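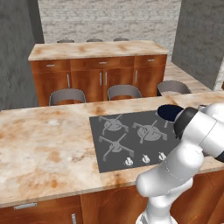 Ghoneim Property Services
Facilities Help Desk
Ticket 2390
Subject: Intermittent loss of gas supply to kitchens, Vasham Residences, upper floors
Priority: 2
Status: Closed
Assigned to: Adel Lamrani

Summary of report
Residents on the upper floors reported that cooktop burners would light normally in the morning and then drop to a low flame or go out during the early evening. Water heaters on the same risers were not affected. No odor of gas was reported at any time. The residents were asked to turn all burner controls off and to leave the cooktops unused until an inspection had been carried out.

Entry 1, 9:15 a.m.
Ticket opened by the help desk. Eleven-digit meter references were requested from the building office and attached to the file. Access permission was received for the riser closets and for 10 apartments.

Entry 2, 11:40 a.m.
Leak test completed on the east riser. The line held pressure for the full test period. Shutoff valves in the riser closets were found fully open, with the exception of the valve serving the top floor, which was partly closed. The valve was opened and tagged. The work order from the July maintenance visit does not record any change to this valve.

Entry 3, 5:50 p.m.
Technician returned during the period of heaviest use. Pressure at the top floor test point fell when several households were cooking at once. Opening the valve had improved the supply but had not corrected the fault. The cooktops themselves were checked in two apartments and no defect was found in the burners, controls or connectors.

Entry 4, 8:30 a.m.
Case reviewed by Abdelilah Fawzy, Building Systems. The pressure regulator on the east riser is a Poton unit fitted when the building was converted. The Beteck data logger was placed downstream of the regulator and left to record through the evening.

Entry 5, 8:10 a.m.
Logger data downloaded. Outlet pressure dropped each time demand rose and recovered slowly afterward. The pattern is consistent with a sticking regulator or a blocked inlet screen. Replacement approved. Residents were notified in writing that gas would be off from 10:00 a.m. to 3:00 p.m. on the day of the work.

Entry 6, 2:35 p.m.
Regulator removed and replaced. The inlet screen of the old unit was heavily coated with pipe scale. The riser was flushed, a new screen was installed, and a second leak test was passed. Supply was restored to all apartments and each water heater was relit by the technician. One household was not at home; its supply remained off at the apartment valve and a notice was left at the door.

Entry 7, 6:20 p.m.
Evening readings taken at the top floor test point. Pressure remained steady with more than 88 percent of the apartments on the riser back in use. The remaining household called the help desk and its supply was restored at 6:55 p.m.

Resolution
Faulty regulator and blocked inlet screen on the east riser. Both replaced.

Follow-up actions
West riser regulator to be inspected under a separate ticket.
Inlet screens to be added to the annual maintenance checklist.
Valve positions to be recorded on the work order at the start and end of every visit.

Residents who notice a weak, yellow or unsteady flame should turn the burner off and contact the help desk. Anyone who smells gas should leave the apartment and call the gas emergency line from outside the building.

Closed by: Adel Lamrani
Reviewed by: Abdelilah Fawzy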